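3. Collecting the faucet demonstrations

3.1 Setup

The tabletop tasks all use the same white table and the same standing position for the robot. Fixtures are swapped between sessions. For the faucet task the fixture is a chrome two-handle unit on its own small base plate, put straight on the tabletop, no sink and no plumbing. We wanted the handles and nothing else. Water would have meant a second room and a second set of approvals, and the policy only needs to learn the approach, the contact and the turn.

Demonstrations were given by teleoperation. The operator stands back from the table and drives both arms, watching the head camera view on a monitor. Operators could look up at the table directly, but most stopped doing so after the first session. Faisal Soomro recorded the pilot set and wrote the operator instructions, which we reuse here with small edits. Recording software is Nalus, our in-house logger. It stores head video, joint positions for both arms and hands, the operator's commands and a short text label for each episode.

An episode starts with the right hand away from the fixture and ends when the operator presses the pedal. Three outcomes are allowed: success, failure, discard. Discard is for operator error only (wrong pedal, lost tracking, someone talking to the operator). Failures are kept. Early on we threw them away and regretted it, see 3.4.

3.2 Task variants

The label names the handle and the direction. Left handle open, left handle close, same for right. In the set described here only right-handle episodes are used for training, left-handle ones go to the transfer test in Section 5. The right arm does the contact in every training episode. The left arm is parked low, below the level of the table, so that it stays clear of the fixture and does not add a second shadow. Its joints are logged anyway. Dropping them would have broken the file layout shared with the two-arm tasks.

Operators were told to approach from above with one finger out and to make contact with the knob before starting any turn. This sounds fussy. Without the rule we got two very different styles in the pilot, a slow reach from above and a quick sideways swipe, and the policy trained on both did neither one well. It would come in at a height between the two and stop. Single style fixed most of it.
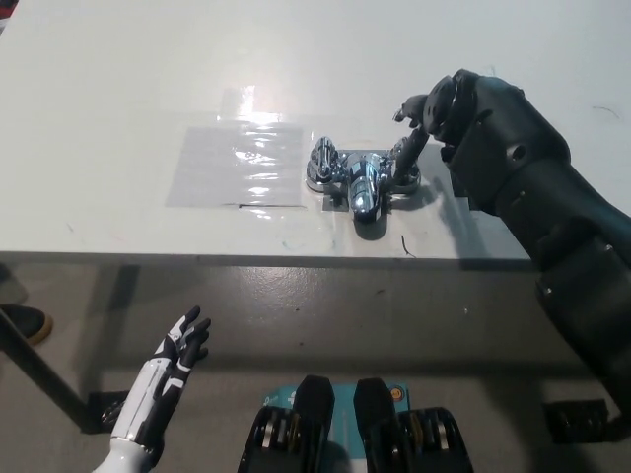 Figure 3. Right-handle episode, head camera view. One finger of the right hand is at or close to the right knob; the left hand is held low.

Contact is hard to judge from the head camera alone. In Figure 3 the finger reaches the knob from above, and from this viewpoint a small gap and a light touch look about the same. We do not label contact from video for this reason. Contact labels come from finger motor current, with a threshold set by hand at the start of each session. The threshold drifts a bit over a long session — we re-check it at the break.

The chrome is the other difficulty. It mirrors bright highlights, and overhead light leaves a strong patch of glare on the table, over toward the side where the plastic film is taped down. The film throws wavy reflections too. We considered a matte spray on the fixture and decided against it. Real faucets are shiny, and a policy that only works on sprayed metal is not much use to us. Lights were left at their normal setting for all sessions, blinds down.

3.3 Procedure

Training sessions began in September. The last one was on October 7, 2021. Each session is 40 episodes, split by a break. Between episodes the operator returns the hand to the start pose and an assistant resets the handle, then moves the fixture a short distance or turns it slightly. Placement is free-hand. We tried a printed grid on the pilot, but assistants put the base plate on the lines every time, and the policy learned the lines.

Five operators took part, two with earlier teleoperation experience. Everyone did a warm-up which is not in the data. Operators were asked to work at a comfortable speed and were not told how fast the others were. Median episode length still went down over the sessions, mostly because the hesitation just before contact got shorter. We keep the slow early episodes in. Removing them made the trained policy a little faster and noticeably worse at the last few centimeters.

Text labels are picked from a list before the episode. Free typing was allowed in the pilot and gave us "tap", "faucet", "knob R" and one "facuet", all for the same thing.

3.4 What was kept

After recording, every episode goes through two checks. Holroyd, a small script, looks for dropped frames, gaps in the joint log and clock offset between the video and the commands. Anything with a gap inside the contact phase is removed, gaps elsewhere are interpolated and flagged. Then a person who was not the operator watches the episode at double speed and confirms the outcome. Disagreements go to a third person. There were 9 of these, almost all about whether a partial turn should count. Our rule now is that it counts as a failure unless the handle reaches the stop, and the instructions will say so in the next round.

Failed episodes are stored next to the successes and marked. They are not used for imitation directly. The outcome predictor in Section 4 is trained on both, and with the failures taken out it called nearly every rollout a success, including rollouts where the finger went past the knob completly. The typical failure is a slip, finger on the edge of the knob and then off it as the turn begins. Second most common is the fixture moving. The base plate is small, and a push with too much sideways force shifts the whole thing along the table. Operators learned to push more gently. We did not clamp the fixture down, though for the next set (working name Semine) we probably will, at least for half the sessions, so that the two cases can be compared.

3.5 Limits of this set

One fixture, one table, one lighting condition. Knob shape never changes, so nothing here says anything about lever handles. The turning resistance is also lower than on an installed faucet that has been used for years. Operators differ in wrist angle more than we expected, and we have not tried to balance for this, only recorded which operator did which episode. The head camera is the only view. A wrist camera was planned but the mount arrived after the sessions had ended, and its first data will be in the Eltenska release along with the left-handle episodes.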